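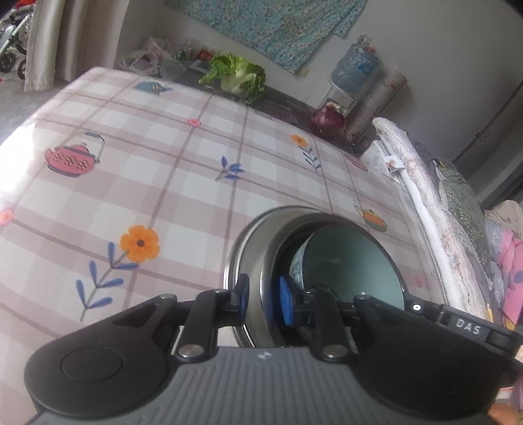

Seasonal Installation at the Umberg Winter House

The Umberg Winter House is a glazed pavilion in the public gardens at Umberg, best known for the textile and paper works that are shown in it during the cold months. The building was put up as a shelter for potted citrus trees and spent most of its early life in that modest job, until the gardens moved their citrus to a larger heated house on the other side of the pond and were left with a handsome, drafty room and no clear idea what to do with it.

Background

The first artist to work in the room was Rafail Theodorakopoulos, a weaver and stitcher who had been coming to the gardens for years to draw seed heads. He asked whether he might hang a few lengths of dyed linen from the old roof hooks over the winter, and the gardens, to their lasting credit, said yes. The piece was called Suvent, after the village where he had learned to dye, and it was made up of 23 panels in walnut brown, rust and a very soft gray. Visitors walked between them on the original brick floor, and on breezy days the whole room stirred, thanks to the gaps in the glazing.

Suvent was meant to stay up for six weeks and stayed until the crocuses were out. A good many people who had never thought of the gardens as a winter place came back more than once, and the show has been a fixture ever since.

The works

Each artist is given the room for one winter and is asked to make something that answers to the garden outside. There are few other rules. Nothing may be fixed to the glass, and the brick floor has to be left as it was found. Beyond that the makers have gone their own way, and the results have been wonderfully different from one another.

Zondska, the second work in the series, was a hedge of folded paper that ran the length of the room and turned back on itself at the far door. It used more than 150 sheets of handmade paper, each one pressed with a leaf gathered on the grounds. Mak, which followed it, was much quieter – a single long cloth embroidered with poppy stems, laid over a low table so that people could sit beside it and look closely. Many regular visitors still name it as their favorite.

Materials and care

The room is damp, and this has shaped what can be shown there. Wool and linen do well, silk less so, and paper needs sizing before it goes anywhere near the north wall. 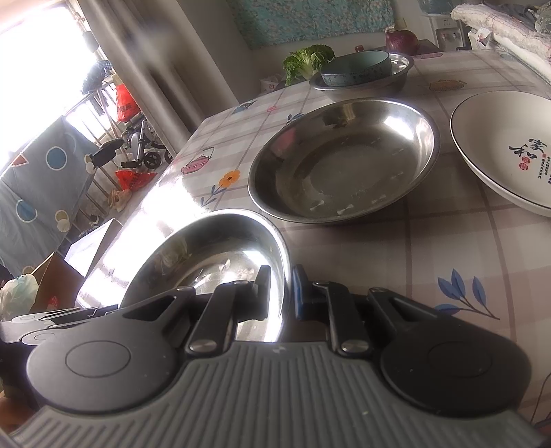 Table with a plaid tablecloth.

Cloth works are taken down at the end of the season, brushed, and aired flat before they are rolled. Theodorakopoulos wrote a short set of notes on this for the gardens, and they are still followed, right down to his fondness for rolling with the stitched side facing out.

Reception

Local writers have been kind to the series from the beginning, although there was some grumbling over Zondska, which a few people found hard to get past with a stroller. Seven of the Suvent panels are now kept by the gardens and are hung in the entrance hall in January, when the light is low enough not to trouble the dyes. The rest went back to the artist, who has since cut up several of them for newer work.

Last revised January 18, 2021 | Contact the editors | Copyright and reuse | Back to top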